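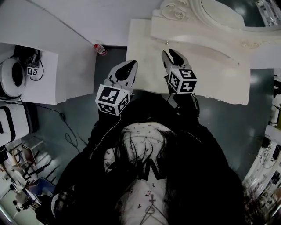

1. Thilini Wijesinghe @ Rivia workshop. 8 May 2021
Spent the day on the hand-held gripper pair. A few people have asked how we set it up and look after it, so here's a thread. Long one, sorry.

2. Both units have a marker cube under the fingers. The cameras find the cube, the cube gives us where the hand is, and everything downstream depends on it. If a cube is off, the recording is off, and you often don't find out until someone tries to replay it on the arm.

3. So the cubes get looked at first. I check each printed face for lifted corners, scuffs and grease. Corners lift the most. A lifted corner catches the light differently and the detector starts dropping that face.

4. Cleaning is a barely damp microfibre cloth and nothing else. We tried isopropyl early on and it dulled the black ink on one face. Had to reprint the whole cube.

5. When you do reprint, use matte stock and let the glue cure overnight with a flat weight on it. Then measure the printed square with calipers and put the real number in the config. The printer scales things a bit and doesn't tell you.

6. Next is the mount. There's a screw between the cube and the gripper body that works loose with use. Hold the body, try to twist the cube. If you feel any movement at all, back it out, clean the thread, a drop of low-strength threadlocker, nip it up. Don't gorilla it – the body is printed and the thread will strip.

7. If the cube has moved you have to redo the offset from cube to fingertip. No shortcut. Put the closed tips on the reference point, pivot the unit through as many angles as your wrist allows, run the fit. Takes me 10 minutes a side when it behaves.

8. Fingers. Open and close each pair slowly by hand and feel for a gritty spot. Today the right one had it. Pulled the slide, found fluff packed in behind the carriage, brushed it out with an old toothbrush, tiny smear of dry lube. Smooth again.

9. The fluff comes from working over sheets on the floor. I'd still put a sheet down. It gives a pale, even background under the hands, and small screws show up when you drop them. I drop a lot of them.

10. Check the tips close square. Close on a strip of paper and pull. It should drag the same at both edges. If one edge slides free, the finger's sitting crooked in its slot and needs reseating.

11. Cables are where most of our faults come from. Strain relief at the unit, slack down the forearm, then along the floor to the table. Leave enough loop that you can reach full stretch with both hands and not feel a tug.

12. Quick test for a dodgy lead: start the live view, hold the unit still, and wiggle the cable at the plug, then a hand's width down, then further along. If the opening width reading jumps, bin the cable. Don't tape it and don't put it back in the drawer. Someone (me) will use it again.

13. Zeroing. Close both fully, zero, open both fully, check the maximum matches the sheet on the wall. Do it every time they're plugged in. The encoder doesn't remember where it was after losing power.

14. Lighting. Our floor throws back a fair bit of light on one side and that glare can wash out a cube face when the hands are low. We keep the lamp on that side turned down. Mirrors and glass are worse again, as the tracker can pick up the reflection of a cube and report it as the cube.

15. For anything with a mirror in it we run the filter Verena Ortner wrote, which throws out any cube position that's further away than an arm could reach. Crude, works well. It's in the Jaseo repo under tools, with a readme.

16. Before the first proper take, do a dummy one. Hands apart, hands together, touch the tips, cross the arms over, back to start. Play it back. If the two tips meet in the playback the way they met in your hands, you're good to go.

17. If they don't meet, don't start fiddling with offsets on both sides. Put each one on the reference point on its own and see which side is wrong. I wasted most of a morning last year correcting the good one.

18. Clothing and hair: check nothing hangs between the cubes and the camera when you lean forward. Loose sleeves get pushed up. I also take rings off, they scratch the housings near the trigger.

19. Log everything. We write down unit, what was done, and the last recording number before the work. Today's entry is after recording 456: right slide cleaned, left mount screw reseated, both re-zeroed. If a batch looks odd later, that line saves you hours.

20. Spares worth having: a printed cube for each side, finger tips, mount screws and two cables. Cassim orders ours with the rest of the workshop gear, and the cables have been slow lately, so get in early.

21. Still to do: the left trigger spring feels soft compared with the right. Not bad enough to pull apart today. I'll swap it during the week and add the part number here.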